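4.2 Order size and lead time in small furniture works 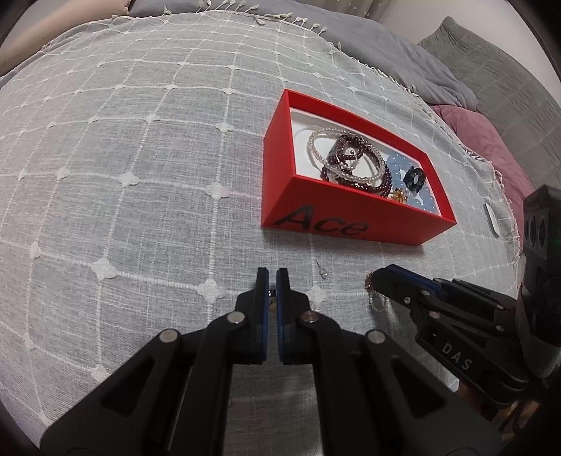
Figure 3. Light grey woven bed cover with white stitched squares and a tasselled edge; an open red box lies on it.

We took order records from four bedroom furniture makers, Gralen, Bevent, Assefa and Plidik, and kept the 251 orders for which both a start and a dispatch date were given. Orders for spare parts were left out. Lead time was counted in working days from the release of the cutting list to loading.

The median lead time was 18 days. Orders of five pieces or fewer did not leave the works sooner than larger ones. At Gralen and Assefa they took slightly longer, as small orders were held back until a full batch could go through the spray booth. Bevent sprays every afternoon whatever the load, and its small orders moved faster. The cost was more paint lost in cleaning the lines, which the firm does not record by order.

Plidik differs from the other three in buying its drawer boxes ready made. Late delivery of these boxes explains most of its orders that ran past 20 days. When those orders are removed, its figures are close to those of Bevent.

Staff numbers had little bearing on the results. Both firms that hired in March showed no change in lead time over the weeks that followed, although new staff were mostly placed in packing, where there was no queue to begin with. The effect of adding a second spray booth is taken up in Section 4.3.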